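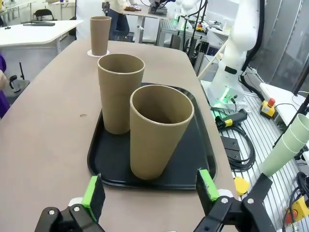

*The view from the robot's wrist. One of the brown paper cups stands right between its two green fingertips.*

## How does a robot learn to pick up a cup?

Think about the last time you picked up a cup. You probably didn't think about it at all! Your hand went out, your fingers closed just enough, and up it came. You have been practicing ever since you were a baby, when you knocked over quite a lot of juice (ask whoever had to wipe it up).

A robot hasn't had any of that practice. When it is new, it doesn't know what a cup is, or where the middle of a tray is, or that paper gets crushed if you squeeze it too hard. Somebody has to help it along, and one good way to do that is to give it examples. Lots and lots of examples.

### Showing instead of telling

Suppose you wanted to teach a friend to tie a bow. You could write out every step on a piece of paper, but it would be a very long piece of paper, and your friend would most likely end up with a knot. It's much easier to say, "Watch me," and do it slowly a few times.

Maya Dabbas teaches robots at a workshop called Coruda, and she does much the same thing. She moves the robot's hand through the whole job herself, from beginning to end. The hand goes to the cup, the fingers close, the cup is lifted and carried, and then it is set down in its new place. All the while, a computer is saving what the little camera on the wrist sees and how the robot is moving. One complete try, from start to finish, is called a **demonstration**.

"My first ones were dreadful," Maya told us. "I was so worried about squashing the cup that I kept stopping halfway. The robot would have learned to dither!"

So those went in the trash folder, and she started over.

### Why does it need so many?

You might think that 3 good demonstrations would be plenty. After all, a cup is a cup! But imagine that in all 3 of them the cup was in exactly the same spot. The robot might learn "close your fingers right *here*," and if you slid the cup over by the width of your thumb, it would grab a handful of air.

That's why the people at Coruda keep changing things. They put the cup near the front of the tray, then near the back. They try one cup, and then two, and then they move the tray itself. On some days the blinds are open and on others the lamps are on, so that the robot gets used to shadows too.

For the cup job, the team made a plan to collect 200 demonstrations each week, and by the end of August they had 1513 of them saved. Tarek Saliba looks through every single one before the robot is allowed to study it. He gives each one a label – "good," "dropped it," or "try again" – and he says the best part of the job is his comfortable chair.

### Then comes the studying

When there are enough examples, they are given to a computer program that looks for patterns. It goes over them again and again, a bit like you going over your spelling words, except that it doesn't get bored or ask for a snack. Little by little, it gets better at guessing what the hand should do next when the camera sees a cup over here or over there. People call this **machine learning**.

After that it's time for a test. Nobody moves the hand this time. The robot has to do the job by itself, with cups in places it hasn't practiced. If it keeps missing the ones at the back of the tray, then Maya and Tarek know just what to do – they collect more examples with cups at the back of the tray!

### Try it at home

You'll need a grown-up or a friend, a tray, two empty paper cups, and a scarf.

1. Tie the scarf over your friend's eyes. Your friend is the robot.
2. Put one cup on the tray. Gently guide your friend's hand to it, and help them lift it and set it down beside the tray.
3. Do that 3 times with the cup in the same place.
4. Now move the cup to a different corner, and let your robot try alone.

Did they reach for the old spot? Guide them to some new places and have another go. Then swap, so that you get a turn at being the robot.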